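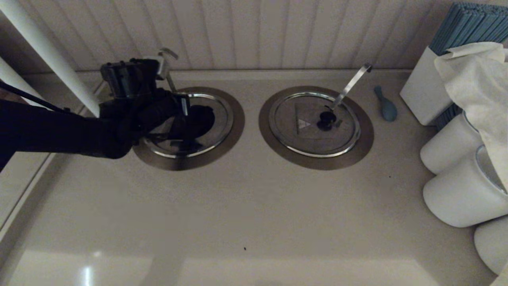 Ilesance Robot Learning - Counter Skills desk

Ticket: Ova lid episodes rejected at upload
Status: open
Raised by: Gemma Cirillo

Right, so I'm collecting the lid-lifting set for Ova and the upload checker keeps chucking episodes back at me. Out of the last 8 I sent, 5 came back with "wrist stream out of step". The arm itself feels lovely to drive today, no lag on the leader side at all, which makes it more annoying!

First thing I tried was restarting the recorder and sending one short episode. Same message. Then I opened the wrist stream by itself and stepped through it by hand.
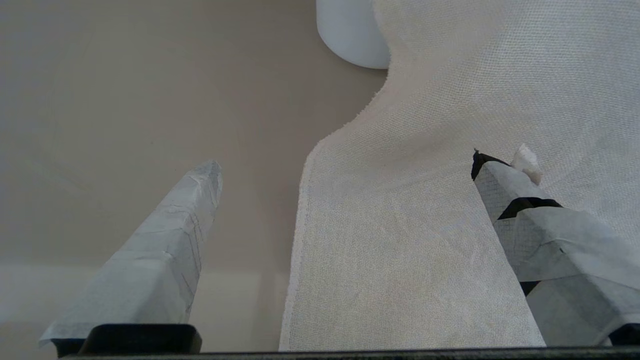
Majdi Nseir: Is the wrist stream stamped by the recorder or by its own clock? We had this on Duggan in January and it was the clock drifting after lunch. Try a resync before each episode and tell me what the offset says.

Did that. The offset jumps about between episodes, so I think you're on to something. I've put the resync in my start script (took me two goes, I'd put it after the record call like a muppet).
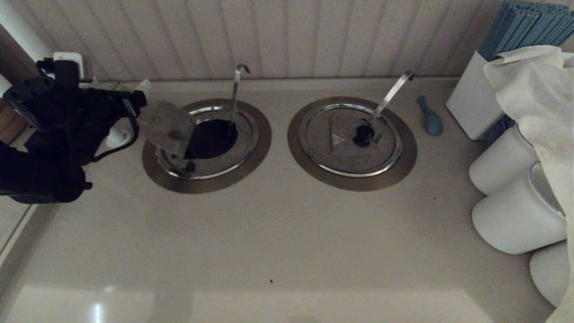 Labels next. The checker wants a "lid clear" mark in every episode, and I'd been putting mine wherever felt right, so they're all over the place. From now on I'm marking it on the head view, at the first moment the dark inside of the left well shows with the lid held over it. The lid blurs a bit when it's moving, so I go by the opening and ignore the lid edge. I've redone 4 old episodes that way and the label warning has gone, though the timing one hasn't.

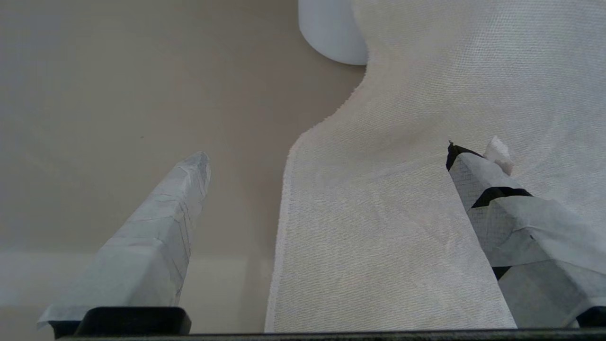
Régis Moulin: Please don't delete the rejected ones. Starkden can realign them offline if both streams are complete, and we're still well short of the 2,000 for this task. Move them to the hold folder and put the offset in the notes.

Will do - moving them now. I'll run another batch on Monday with the resync in and paste the checker output underneath.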